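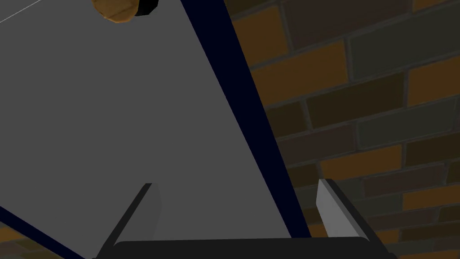

Tuominen, June

Some robots practice inside a computer before they ever touch a real thing. The practice world is called a simulation. It has a gray surface, a brick wall and a gripper with two fingers.

Araceli Escobedo's team at Skatden wanted to know if changing the practice world helps a robot learn. They ran 2181 practice tries – a computer doesn't get tired.

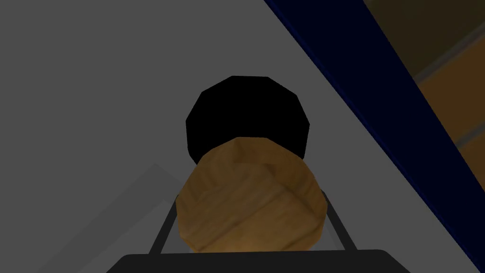 Reading time: 1 minute

The wooden piece between the fingers has flat sides where a real one would be round. Simple shapes are quicker for the computer to draw.

Next came 191 tests with new wall colors. The robot did its job in 148 of them. The team will try new shapes next.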